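Plala Admin Guide, Section 8: Adding Server-Side Paging to a List Page
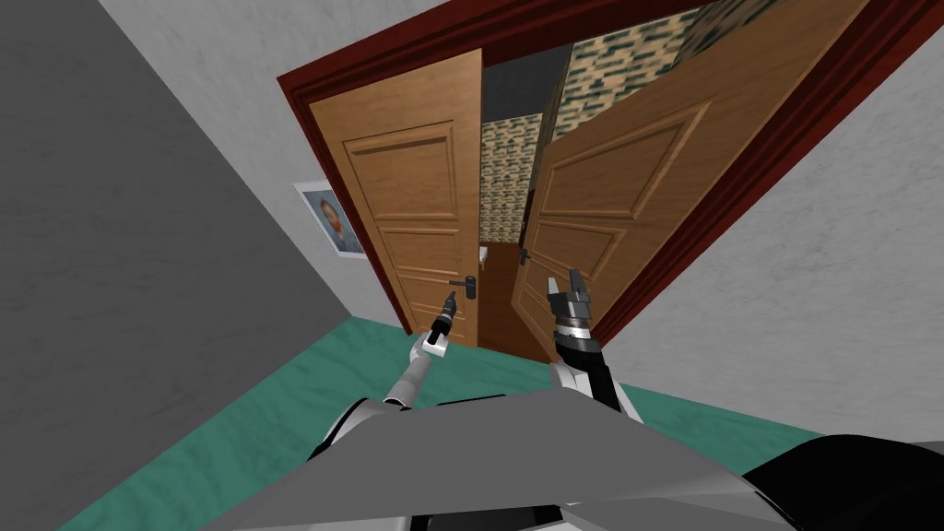

Mabli Craddock wrote in after the last release that her list page loaded fine with the sample data and then froze for several seconds on the real table, and asked whether paging could be added without rebuilding the page. It can. The steps below assume you have finished Section 7 and have a working list page that reads from the records route.

Before you start

You need a project created with the Plala command line tool and a database with at least one table. The samples use a table named orders with 3,017 rows. Your own table can be any size, but with fewer than one page of rows you will not see the page buttons.

Stop the development server before you edit the route file. Save a copy of routes/records.js somewhere outside the project folder.

8.1 Change the route

1. Open routes/records.js and find the function named listRecords.

2. Delete the line that reads every row:

const rows = await db.all('orders');

3. Add these lines in its place:

const page = Math.max(1, parseInt(req.query.page, 10) || 1);
const size = 50;
const skip = (page - 1) * size;
const rows = await db.find('orders', { limit: size, offset: skip, order: 'id' });
const total = await db.count('orders');

4. Change the return line so that it sends an object instead of an array:

return res.json({ rows, total, page, size });

5. Save the file and start the server again with plala serve.

Note: The order setting is required. Without it the database may return rows in a different order on each request, and the same row can show up on two pages.

Caution: Any other page that calls this route still expects an array. Search the project for /api/records before you go on and write down every file that uses it. Each one has to be changed to read data.rows.

8.2 Check the route by itself

1. In a browser, open /api/records?page=2 on your development server.

2. Look for the four keys: rows, total, page and size. The value of page should be 2.

3. Change the address to page=400. With the sample table you should get an empty rows list and the same total. An error at this point usually means the offset was passed as text. Go back to step 3 of 8.1 and check the parseInt call.

8.3 Change the list component

1. Open components/list/list.js.

2. Add two fields to the component state, page and total. Set page to 1 and total to 0.

3. Replace the load function:

async load(page) {
 const res = await fetch('/api/records?page=' + page);
 const data = await res.json();
 this.set({ rows: data.rows, total: data.total, page: data.page });
}

4. Find the place where load is called at start-up and change it to load(1).

5. Open list.html and add the pager below the closing table tag. The pager is part of the standard Plala set - you do not have to install anything - and it takes three settings: total, page and size. Set size to 50 so that it matches the route.

6. Connect the pager's change event to load.

Note: If you change size later, change it in both files. A mismatch gives no error message. The pager just shows too many pages or too few.

8.4 Filters and paging together

If your list page has a search box, the filter has to be applied in the route and also passed to db.count. Otherwise the total covers the whole table while the rows are filtered. Reset page to 1 each time the filter changes. A user on page 8 who types a new search will otherwise see an empty table.

Projects that use the Zutel theme have their own search box, and it sends its value as q, not filter. Read req.query.q in the route for those.

8.5 Problems

The page buttons appear but do nothing. The change event is not connected. See step 6 of 8.3.

The table is blank and the console says rows is undefined. The server is still running the old route. Stop it and start it again.

Paging works but the last pages are slow. Large offsets make the database step over every skipped row. For very large tables use the cursor method in Section 11.

Section last changed 16/11/2025. Corrections to the sample code were sent in by Tudur Wynne and Nuria Benítez.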